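Push-button

A push-button is a simple switch operated by pressing, usually with a finger or the palm of the hand. It opens or closes an electrical circuit, or in older equipment moves a catch or valve directly. Push-buttons are found on doorbells, lifts, pedestrian crossings, kitchen appliances, industrial machinery and game controls.

Operation
Most push-buttons consist of a cap or plunger, a return spring and a set of contacts. In a momentary button the contacts change state only while the cap is held down. In a latching button they stay in the new position until the cap is pressed again. A further distinction is made between normally open contacts, which close when the button is pressed, and normally closed contacts, which open. Doorbells use the first arrangement and many stop controls use the second, so that a broken wire has the same effect as pressing the button.

The distance the cap moves is known as its travel. Short-travel types include the small tactile switches soldered to circuit boards, which give a click when a metal dome collapses under pressure. Membrane buttons have very little travel and are easy to wipe clean, but are often criticised for poor feel.

Contact bounce
When two metal contacts meet they tend to rebound several times before settling. A lamp circuit is not affected, but a digital input may register one press as several. The effect is removed with a capacitor and resistor, a latch circuit, or a short delay in software.

Colour and arrangement
Colour is widely used to separate functions. On machinery, red is generally kept for stop or emergency stop and green for start, while blue is common for reset. Game controls follow no single scheme, and colour there serves mainly to tell one button from its neighbours. Four buttons set out in a diamond is a familiar layout, as each can be reached by a small movement of the thumb or hand.

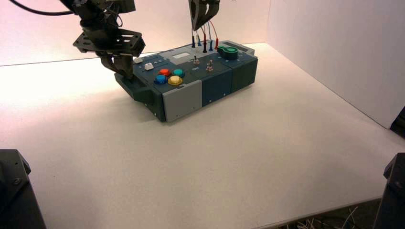 Round push-buttons in red, teal, blue and yellow, arranged in a diamond

Arcade buttons
The arcade button is a large momentary type with a plastic cap and a surrounding collar. Its main diameter is commonly 30 mm, and the body is held in the panel by a threaded nut or by plastic clips. The switch is often a separate microswitch that can be replaced without changing the cap. Some versions contain a lamp beneath a translucent cap.

Accessibility
Buttons for public use are normally placed within reach of a seated person and made large enough to press with a closed hand. Raised symbols or braille may be added to the cap or beside it – lift panels are the usual example. At Australian pedestrian crossings the button unit also gives an audible signal and a vibration that can be felt by hand.

See also
Keyboard
Microswitch
Toggle switch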